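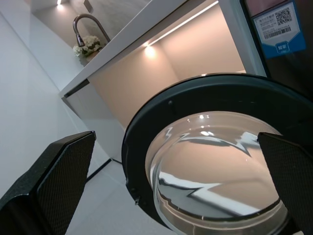 Schouten Home Opens Its New Laundry and Utility Room Showroom in Demside

DEMSIDE, October 1, 2019 - I'm Thijs Hermans, I run Schouten Home, and I'm so happy to finally write this one! Our new showroom on Gurkar Street is open, and it's all about the room most of us walk into with our arms full and leave as fast as we can.

I've wanted to do this for years. When my wife and I redid our own place, we spent months on the kitchen and then gave the laundry corner one evening (and it shows, believe me). Customers kept telling me the same story. They'd come in for kitchen cabinets, and halfway through the coffee they'd start talking about where the detergent goes.

So in July we took over the old carpet store next to our main building, all 735 square feet of it, and started knocking down walls. You can now walk through 17 utility room layouts, from a closet under the stairs to a big family room with a sink and a long counter for folding.

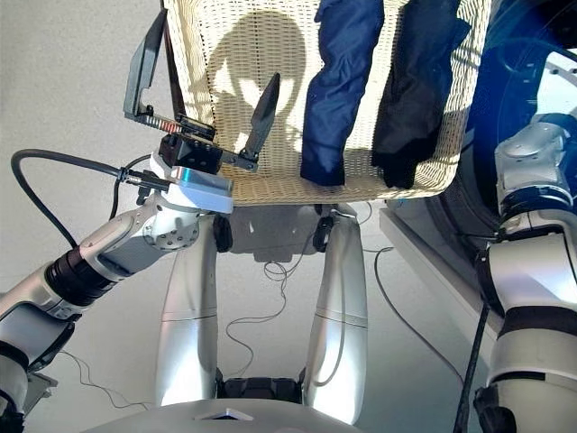
Please open the doors and pull out the drawers. I mean it! I'd much sooner tighten a few hinges at night than have you go home wondering whether a shelf is too high for you. Bring your own laundry basket if you like, a couple of people did on our preview evening and it settled the shelf question in a minute or two.

We worked with Sirkumik, a small design studio here in Demside, on the lighting and the counter heights. They talked me out of one big ceiling light and into softer light under the cabinets, and I'm glad they won that argument. They also drew up our new planning sheet, a single page you fill in at home with your wall lengths, your outlets and where the water comes in. Ask for it at the front desk or have us mail you one.

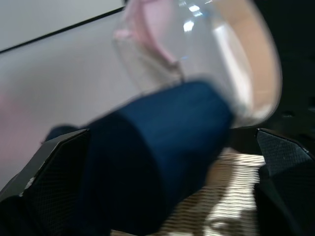
Small stuff matters to me too. One whole wall is given over to hooks, jars, bins and baskets, 308 items in all, and you don't need to be remodeling anything to come in for a single jar. Prices are on the shelf tags, so you won't have to go looking for one of us.

For the opening month we're taking 20 percent off any complete utility room order, and measuring visits inside Demside are free. Farther out, give us a call and we'll work something out.

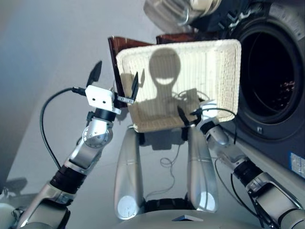

Parking is behind the building, in through the gate on the left, and there's a ramp at the back door. Coffee is on all day (the good machine finally got moved over from the kitchen side!). If you're from a local paper or you write a home blog and want a tour, just ask for me at the desk. I'll happily walk you through every layout, including the one under the stairs, my favorite.

Press contact: Thijs Hermans, Schouten Home, Gurkar Street, Demside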